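4.2 Tabletop Sorting Task

The second evaluation task asks the policy to sort small objects into two large paper cups at the back of a white table, one gray and one green. Scenes were drawn up by Arben Todorova and include cans, bottles, small paper cups and, in the harder set, a smartphone. The phone is a distractor and must be left where it lies. Colored tape on the tabletop marks reference positions used when a scene is reset between episodes.

We collected 70 demonstrations by teleoperation in October and held out 12 scene layouts for testing. The policy receives one view from the wrist and one from a fixed camera, and it predicts gripper motion in short segments. The Arari baseline was trained on the same demonstrations with the fixed view only. 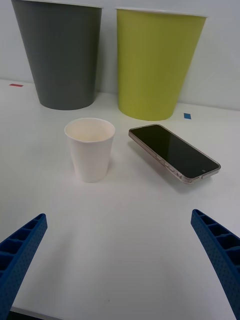
Figure 5. Wrist view in the distractor set, with the fingers open and the white cup and phone both within view.

The wrist view supplies detail near the fingers but has a limited view into the large cups. From this height their contents are hidden, and a policy trained on the wrist view alone has no direct evidence of what has already been sorted. The fixed view covers this gap. It also shows the gripper in relation to nearby objects - a relation that matters most when the target and the distractor are close together, as with the small white cup and the phone.

During training we masked one of the two views in 28 percent of the samples, following a schedule proposed by Ryota Wada. The masking was intended to keep the policy from relying on a single camera. On the held-out layouts, the two-view policy touched the distractor in 2 episodes, both with the phone placed next to the target. 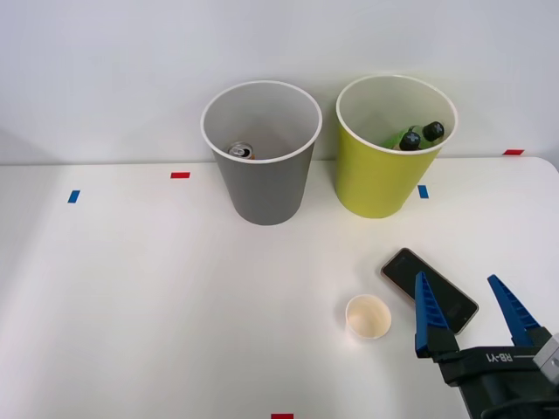 Why is the fixed camera not used alone?
The gripper can cover the target during the final approach, and the wrist view provides the position estimate needed to close the fingers.

Episodes in which an object tipped over before the grasp were scored as failures, even if the policy recovered. The same rule was applied to the baseline.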